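Welport Lid Faults
Data card, last revised 2026-05-22

A set of 70 kitchen episodes from the Plotenlow bench, kept for the ones that went badly. The job is to take a glass lid by its knob and put it somewhere sensible. Our success rate is a matter of public record and private regret.

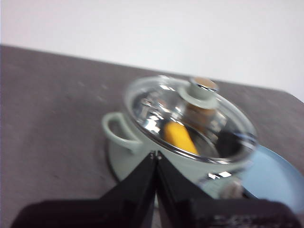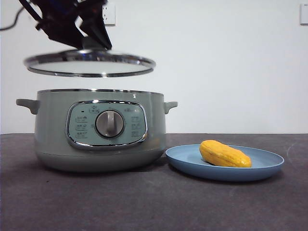

Known fault: in 30 episodes the gripper reported a firm hold on the knob and then let go. The Hegazy driver treats a slip as a finished grasp and moves on to the next step, full of confidence. The lid is less confident.

Safety: glass lids break. Keep the arm in slow mode, wear eye protection and stay outside the taped line until the stop button is in — we are on our fourth lid.

Labels: ok, slip, drop, stop. "Slip" and "drop" were mixed up in early files. Fixed in the Grunden branch, mostly.

Not for use in training anything that will be near soup. A new driver is promised for June.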